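4 cloths page, carried on from the back of the July book

December 4, 2025

Green cloth, Turby lot 868. Folding on the flecked tablecloth again. Na-rae wants a yes or no on whether we swap the whole drawer over to these, and I am still not giving her one.

The claim from Turby is that the cloth "falls flat by itself" once you let go of it. I have read this on the leaflet several times and I still don't know what it is supposed to mean. Falls flat from what height? After how long in a drawer? Remo rang them and got the leaflet read back to him.

Went in order of how much trouble each start gives. Laid flat first, then picked up from the middle, then bunched and put down anyhow. Six goes at each, same cloth, no ironing in between. Smoothing allowed once per go and only from the centre outwards, as Ibrahim was pulling at the corners last time and stretching them out of square.

Picked up from the middle is the one I distrust. The cloth comes up as a point and the corners go wherever they like, and when it goes down again you are mostly folding whatever shape you've been given. Creases show up well on this green, I'll allow that much.

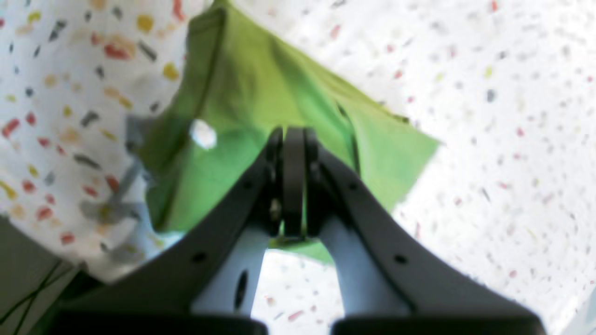
Bo-ram thinks I am being unfair to the middle pick-up, and that the old Engebretsen ones did exactly the same when they were new and everyone has forgotten. Her view is that a soft cloth needs a good few washes before it is worth judging at all, and that we should write "unwashed" across the top of this page in capitals.

Fine. UNWASHED. But then the leaflet should say so too.

Not convinced by the tablecloth either. It won't lie still. It has wrinkles of its own, and a thin cloth on top picks them up, so a ridge in the fold may be from underneath and have nothing to do with the green one. Asked So-yul if we could tape the edges down. She would sooner borrow the plain board from the Tusstead bench. The flecks are also a nuisance for lining up an edge: red, orange, mustard, blue, and the eye grabs any of them and calls it a line. I have caught myself at it.

Second half of the session, by the ends. Better, I think. With an end held on each side there is some tension across the middle and at least you know which way round the cloth is. The bunching moves to where it's held, though, and that twist has to go somewhere when the cloth comes down. Ibrahim says a twist shakes out. Sometimes -- I'd want to see it on a washed one before I wrote it in the method.
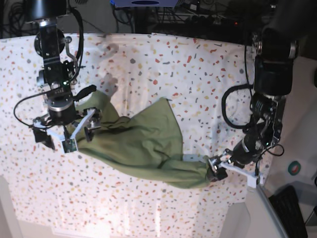

Green cloth held by its ends, on the flecked tablecloth.

To do: wash 2 from the lot, plain powder, no softener. Ask Andham whether they still do the heavier weave. Get the board. Repeat the middle pick-up on the board before anyone orders anything.

Na-rae, if you are reading this over my shoulder, the answer is still "don't know".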